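Right then, thread time. Went to the open day at Brundwood and I've come home with sore feet, a tote bag and a lot of opinions about robots cleaning bathrooms. 🧵

So Brundwood is the old training college out past the ring road, the one with the big car park that's always half shut. Travar have the ground floor now and they opened it up to anyone who booked. I booked in July and then forgot completely until the reminder popped up on my phone, so well done that reminder.

They send you round in groups of 6. My lot had two people who work in hotels, a retired plumber, a student who filmed absolutely everything, and a man who asked about batteries at every single stop (every one!). And me, who mostly wanted to see if it could do a bathroom, as I clean holiday lets for a living and bathrooms are where my back goes.

First stop was Yen, which is their software. A slideshow, basically. I'll be kind and say the biscuits were good.

Second stop was folding towels. Lovely to watch, very slow. I'd have done the whole airing cupboard and had a brew by the time it got to the corners. The plumber muttered something I won't repeat.

THEN the bathroom. They've got a proper one, with a toilet and a vanity unit and tiles on the floor, and you stand in the doorway and watch the arm get on with the basin. This is what I came for.

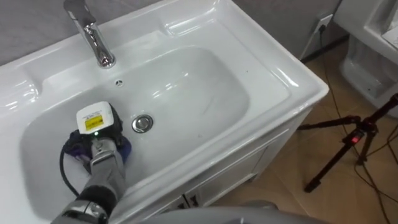
Cloth down in the bowl, on the left-hand side. Tap at the back!

What surprised me was how it uses the cloth. I'd pictured a sort of sponge on a stick. It's just a cloth, all bunched up in the gripper, same as you'd grab one yourself if you were in a hurry. Purple and blue, and I'm fairly sure I've got one like it under my own sink.

And a white basin is a mean test, if you ask me. With all that shine bouncing off the rim you can't tell what's a mark and what's the lights. I have to put my head down sideways to check mine. There was a bit of a smudge on the bottom of the bowl, over to the right, and I was standing there itching to point at it.

I asked what happens round the plughole, because that's where the grot lives. The answer was that they're working on it. Same for behind the tap. I did appreciate getting a straight reply, mind you, as I'd had a fair bit of waffle at the slideshow.

One of the hotel people asked how many rooms it could do in a shift and was told it's not at that stage, they're on single jobs for now. Basin, worktop, mirror, and so on. The programme for all this is called Bidden, which I kept hearing as "bidet" and got quite confused for a good 2 minutes.

Battery man asked about batteries.

Do I want one? Hmm. For the basin, not really, a basin takes me no time. Give me one that'll do the shower screen, and the floor round the back of the loo, and I'll clear it a space in the van tomorrow. I wrote that on the feedback card in capitals.

I also wrote that 3 chairs between a whole group isn't enough when you've got people standing for that long. My knees would like that noted.

Tips if you fancy the next one: wear flat shoes, go early, eat before you get there because the café shuts at 2, and skip the slideshow if they'll let you. The bathroom bit is the one worth queuing for, and you can ask as many questions as you like.

Couple of people asking in the replies, yes it was free, and yes you do have to book. Parking's free too but it fills up quickly. Right, I've got 7 beds to change in the morning and no robot, so I'm off. Night all x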